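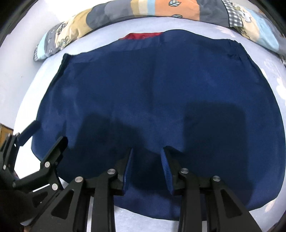 From the stalls

I've now been to see The Salt Ledger twice, which is twice more than I'd planned, and I'm still humming the bit with the buckets. It's the new one from Kpodo, who some of you will remember from their two-hander about the ferry timetable (I loved it, my sister walked out). This time they've got a cast of six, a live accordion and the back room at Holteo Hall, which seats 114 if everyone breathes in.

The story's simple enough. A woman comes home to run the family saltworks, finds the books have been cooked for years, and has to decide who to tell. The first half rattles along and there's a dinner party argument in it that had the whole row behind me groaning out loud. I could have watched another half hour of that family being awful to each other. 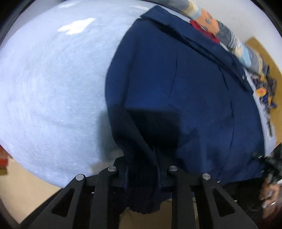
After interval it does sag a bit. There's a dream sequence I didn't follow either time, and the accordion gets rather too fond of itself. But stick with it, because the last ten minutes are gorgeous! The two brothers sit on the steps and say almost nothing, and the lights go down so slowly I didn't notice until I couldn't read my program.

A few practical bits. It runs 145 minutes with the interval, so eat first. The bar only opens before the show and they'd run out of ginger beer by the time I got there (both nights, grr). Tickets are $34 at the door, and the bus from Kavatitz still drops you right at the corner, though the last one back is at 10.40 pm and you'll need to scoot.
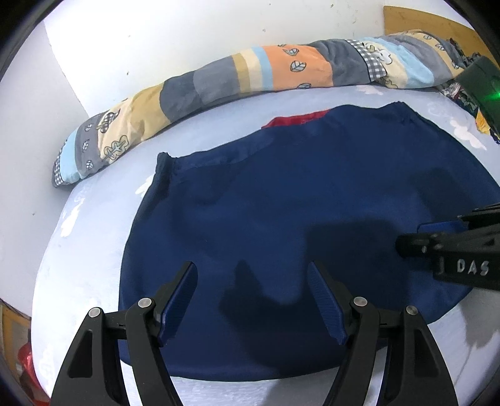 Coming up next

Itent Players are doing their winter double bill in July, a ghost story and a farce, same actors in both. I'll be at the farce. If anyone wants to share a lift, reply to this email and I'll put you in touch with each other.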